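Budget part of our report, Cumier folding project
Consuelo Betancur and Abelardo Cuervo
July 13, 2024

In June we had to decide which equipment to buy for the towel task. The arm and its gripper were already in the laboratory, so our plan covers only the smaller things around it.
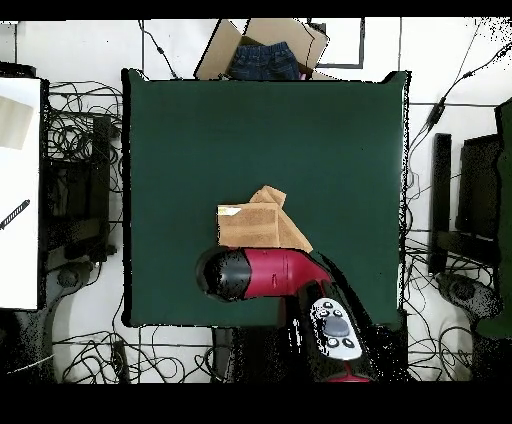 The first item is cable management. We asked for 200 dollars for floor channels and ties. The second item is a spare green mat, and for this the Calimlim shop gave us a good price.

Gripper fingers were the difficult point. We want 2 spare sets - one soft, one hard - but the delivery from Postbridge takes seven weeks.
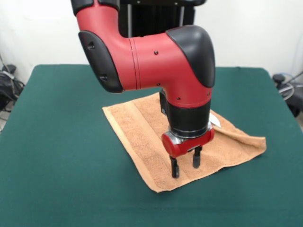 Terry cloth is thick and has loops, so we think the soft set should be ordered first. The hard set can wait for the next budget, if our supervisor agrees.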